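Lutovstead Tabletop Teleoperation Set

Demonstrations of simple table tasks, made by driving a robot arm remotely.

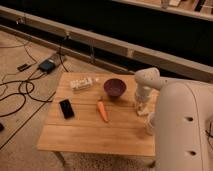
This README explains what is in the set, how the demonstrations were made, and what you should check before you train on them. Please read at least the parts "Known problems" and "Splits". Most of the letters I receive are answered there.

Maintainer: Haiyan Gu
Current release: 2 (June)
Release 1 is withdrawn, see "Changes"

What the set is for

The set was made for learning from demonstration. A person drives the arm through a small task, and we store what the cameras saw, what the arm did, and what the person commanded. The tasks are easy for a human hand: put the carrot in the bowl, take it out again, move the phone away from the front of the table, push a small piece next to the larger white block. They are less easy through a controller, and you will notice this in the data. Operators hesitate, miss, come back and try once more. We kept these moments on purpose.

The set has 500 episodes. Each episode is one attempt at one instruction, and no episode is longer than 60 seconds. If the operator did not finish in this time, the recording stopped by itself and the episode was marked as unfinished.

How a demonstration is made

The operator sits where the table can be seen directly and holds one hand controller. Moving the controller moves the gripper in the same direction. The trigger closes the fingers. A second button works as a clutch: while it is released, the hand can travel freely and the arm stays where it is. New operators forget the clutch very often, so the first two sessions of every new operator are practice and are not included.

Before each episode the steps are the same:

1. The arm goes to its start pose over the table.
2. The program prints one instruction and a rough sketch of where the objects should go.
3. The operator or a helper arranges the objects by hand and steps back.
4. The operator presses start, waits for the tone, and begins.
5. After the end, the operator marks the result as done, partly done or failed.

The sketch in step 2 gives only a region for each object. We do not measure the positions. When I began with this work I wanted every carrot on a marked point, and the policy learned the marked point very well and the carrot not at all. Now the helper is free to turn things as they like inside the region.

For a part of the episodes the arm was guided by hand instead of by controller. The operator holds the wrist of the arm, which is set to be soft, and leads it along the path. These episodes have smoother motion, but an arm or hand of the operator is often in the view and covers the objects. They are labeled "hand_guided" in the field named mode. All others are labeled "remote".

What is stored

Each episode is a folder with the following files:

scene – video from the fixed camera
wrist – video from the camera near the gripper (remote episodes only)
state – joint angles and gripper opening, 50 readings per second
command – what the operator asked for, on the same clock as state
info – instruction, mode, operator code, result, comment

The command file is not the same as the state file moved a little in time. The arm has speed limits, and when the operator moves the hand too quickly the command runs ahead. If you train on commands, please keep this in mind when you execute the policy. In hand_guided episodes there is no command, and the file is empty.

The comment in info is free text typed by the operator, and many are blank. Some are useful ("grasped by the thin end, it slipped, second try ok") and some are only a complaint about the chair. I corrected spelling where the meaning was in doubt and left everything else.

Instructions

Instructions are short English sentences. We asked Guzmán, our partner for annotation, to write several versions of each one, so the same task can appear as "put the carrot in the bowl" or "the carrot goes into the purple bowl, please". Left and right are always from the fixed camera, never from the operator. In release 1 this was mixed, and it caused much trouble.

Words for the small objects are not always consistent. One person says "block", another says "box". We did not unify them, because users of a robot will not be consistent either.

Splits

train – all operators except two, both modes
check – same operators as train, arrangements not used in train
new_operator – the two operators who were left out, remote mode only

Please do not choose your model by the result on new_operator. It is small, and a few lucky grasps change the number.

Known problems

– The light in the room changes. Evening episodes are warmer in color and the shadows are deeper. There is no field for the time of day.
– The phone screen is glossy and gives reflections. A simple detector can take the reflection for an object.
– In some episodes the forearm covers the bowl in the fixed view for most of the approach. The wrist video helps there.
– Cables and other things on the floor are not in the same place in all sessions. If you crop to the tabletop, this does not matter.
– The gripper opening drifts by a small amount over a long session. We set it to zero again at the start of each session, not at each episode.
– The result is given by the operator, about their own work. Nunley, who host the files for us, offered a second check, but it is not finished.

Changes

Release 2
Left and right corrected in all instructions. Hand guided episodes added. Clock error between wrist and scene removed. Operator codes are new and do not match release 1.

Release 1
Withdrawn. Please delete it if you still have a copy. Results on release 1 and release 2 cannot be compared.

Terms of use

Free for research and teaching. For use in a product, write to us first. Operators agreed to the recording and to the release, and they may ask to have their episodes removed. If this happens, we publish a list of removed folders and ask you to delete them also on your side.

If you use the set in a paper, please name it as "Lutovstead Tabletop Teleoperation Set, release 2" and give the split you used. The loader and the arranging program are kept in the Vorkberg repository, with their own README. Errors in a single episode can be reported there with the folder name and, if possible, the second at which the error appears.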